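**Pale walls looking pink on one side and grey on the other?**

*Fukthorpe Home Help, October 2020*

**clotlow_attic**
I've painted my box room one plain pale beige, same tin throughout, and the left wall looks pinkish while the right one looks cold and grey! Do I need another coat?

**Zallard**
Two coats always. Mine took three.

**huenchuman71**
Don't buy more yet! It's the light, I'd bet.

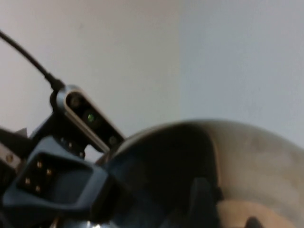

Hold a bit of painted card against each wall in turn, once at noon and again with the lamp on, and if the card changes too then leave the paint alone.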